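Search this blog... Go

My afternoon with the laundry robot

So I finally made it to the open day at Trorport! I'd been meaning to go since my friend Sumaiya Bepari started working there last fall, and every time they opened the doors to visitors I had a cold, or a flat tire, or my in-laws. In March the stars lined up. I drove out to Drendham with a travel mug of coffee and a bag of pretzels, got lost twice in the business park (every building is beige, who plans these places) and walked in just as they were handing out the stickers with our names on them.

If you're new here, I write mostly about sewing and mending, so a robot lab is a stretch for me. But what they're working on is clothes! Picking up clothes, moving clothes, eventually folding clothes. I have three teenagers. I was extremely interested.

The tour started in a hallway with posters, which I skimmed, and then we went through to the practice rooms. Parveen Paul was running the demonstration in room 9 and she was wonderful, very patient with a guy in our group who kept asking when it would do dishes. She explained that cloth is about the worst thing you can give a robot. A coffee mug is the same shape wherever you set it down. A T-shirt is a different shape every time you let go of it, and any part of it can be hiding any other part. I've been fighting with fabric for most of my adult life and I felt so understood.

What I liked best was the screen on the side table that shows you the view from down at the robot's wrist. You get the two gray fingers poking up and then whatever they're headed for, in this case a red jersey in a heap on the gray upholstery. Parveen saved me a couple of views to take home.

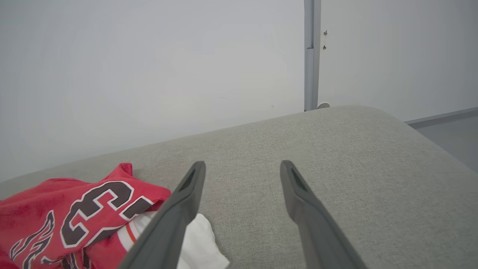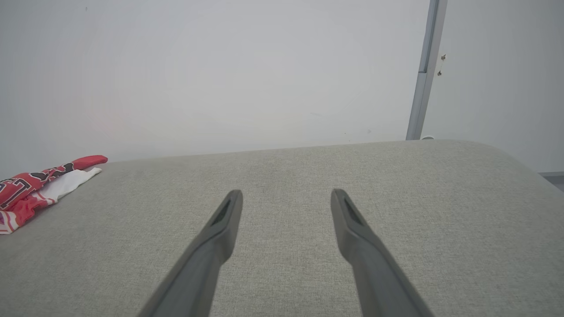

Last updated in March

I can't tell you how strange it is to look at laundry from that angle. In the first one you can make out a big number 3 on the jersey, and there's something white bunched up with it, and my brain went straight to "grab the peak of fabric that's sticking up." Parveen said that's what most visitors say! The fingers have little slots near the tips, and I forgot to ask what those are for, so if anybody reading this knows, please tell me in the comments.

It's slower than you'd imagine from the videos people share online. There was a lot of creeping forward and then a lot of waiting, and the whole group went quiet as if we were watching somebody putt. I timed one try on my phone at 40 seconds and that was only the approach. The dishes guy wandered off to find the cookies. I stayed put.

Sumaiya showed me her desk afterward, and we talked about knits versus wovens for so long that I missed the talk by the people from Du Plessis. I'm told it was about warehouses, so I'll live. She wants me to bring in a box of my worst mending pile, all the slippery linings and the stretched-out sweaters, and see what they make of it. I have never been so proud of my mending pile.

Parking is free but you have to sign in at the front desk, and wear layers, it was chilly in there. I'm going back for the next one and dragging my oldest along.

2 comments | 1512 shares

Contact | Copyright Dranach Blogs | Back to top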